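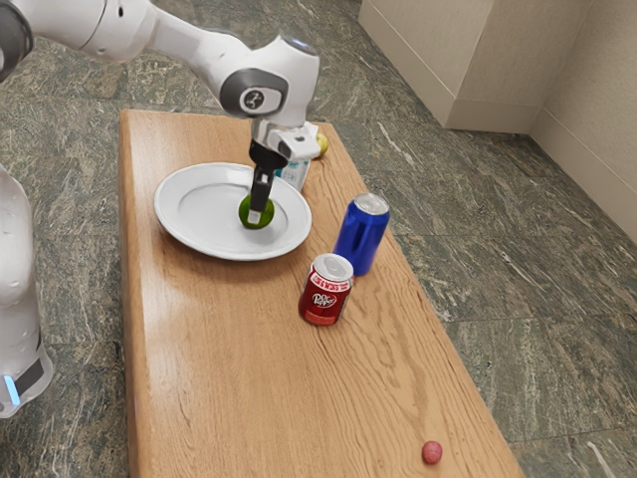
Tips for recording pick-and-place examples in simulation

Set the number of runs before you start. For the Orstead table task we record 200, and throw out any where the object slips.

Move the clutter between runs – cans and fruit especially – or the policy learns one layout by heart.

Come down on round things slowly and from straight above.

Keep failed runs in a separate folder, named by task.

Save every 49 runs. Plutton drops the whole batch if it crashes.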